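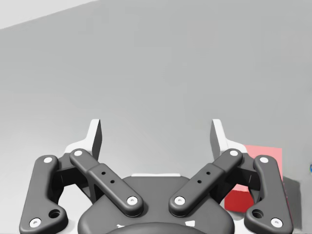
Thread on the Otano novena booklets and why the three editions in circulation don't agree with each other. Mostly about printing. I take no view on the apparition claims.

The source is a set of 93 loose sheets, written on both sides in one hand, kept at the Otano shrine. They hold prayers, short messages and some directions for fasting. Most sheets carry no date.

First printed edition: Vorell, 800 copies, stapled. The compositor set the sheets in the order they were handed over, so the prayers for day four come before day three. That error is the quickest way to spot a first edition.

Second edition: Lellus. Days three and four are put right. Lellus also changed "thee" to "you" throughout, except in the closing litany, which seems to have been reused from older type. So the book switches register on its last two pages.

Third: the Akpan edition, the one most parishes have now. It numbers every paragraph, running to 964. The numbers are the editor's. They aren't on the sheets and they aren't in Vorell or Lellus.

This matters when people quote. "Otano 412" means paragraph 412 in Akpan. It doesn't mean the 412th message. A single message can take up six or seven paragraphs, and a few paragraphs are headings.

The fasting directions are where the editions differ most. The sheet has "bread and water on the Friday". Vorell prints that. Lellus prints "on Fridays". Akpan follows Lellus with no note.

Singular or plural changes the practice quite a lot. With the singular, it's one Friday within the novena. With the plural, it's a standing weekly fast. I've seen both taught as the plain meaning of the text.

The sheet reading is clear. There is a small blot after "Friday", and I assume Lellus took it for an s. Under a lens it has no stroke leading into it from the y.

Next, the litany. The sheets have 10 invocations. Vorell has 10. Lellus has 11, the extra one being "Refuge of travellers", placed seventh. Akpan keeps it and gives it a paragraph number like the rest.

I can't find "Refuge of travellers" anywhere on the sheets. It may have come from local use at the shrine – pilgrims do add lines, and a printer working from a spoken text would include them. That's a guess.

None of this touches on approval. Permission to print says something about the contents of a given edition. It doesn't carry over to a later edition with changed wording, and it isn't a ruling on where the messages came from.

Practical points if you use the booklets in a group. Check that everyone has the same edition. If they don't, give out the day and the opening words, and leave paragraph numbers alone.

If you're citing in writing, give the edition, then the page, then the sheet number if you know it. Sheets are numbered in pencil, top right, front side only. I write "r" and "v" for front and back.

A correction to my post from July: I said Lellus dropped the prayer for the dying. It's there, moved to the inside back cover in smaller type. My copy had lost its cover.

Still to check: sheets 58 to 61, where the ink is very faint and all three editions read differently. I'll add to this thread when I have a reading I can defend.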